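# Kumquat

Small citrus fruit, eaten whole — peel and all. Peel is sweet, the inside sour. Grows on a shrub or small tree, evergreen, slow. Oval kinds and round kinds, both orange when ripe.

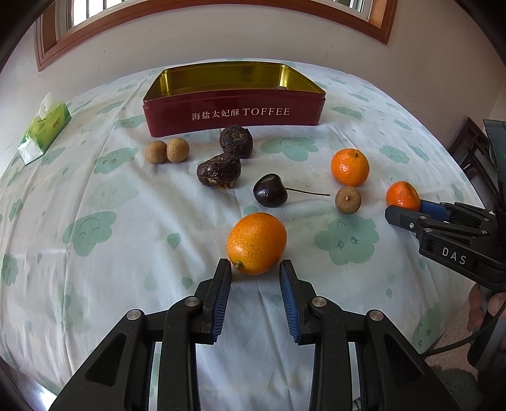 Growers at Kenerness disagree with the "peel and all" rule for the big oval ones and say those are better sliced and cooked, seeds out first.

## Compared with other small fruit

- **Tangerine** — rounder, peel comes off by hand and usualy isn't eaten.
- **Longan** — tan, rough thin shell, not citrus at all. Shell and seed thrown away.
- Dark stone fruits (plum, cherry) — skin eaten, pit not.

## Use

Raw, candied, in marmalade, salted. The Insaurralde marmalade takes 400 g of fruit, halved, simmered 30 minutes before the sugar goes in. Roll the fruit between the fingers before eating it raw, brings out the oil in teh peel.

## Keeping

A few days in a bowl, longer in the fridge. Goes soft at the stem end first. Freezes fine whole.

*Needs a section on varieties. Last edited 2018-08-25*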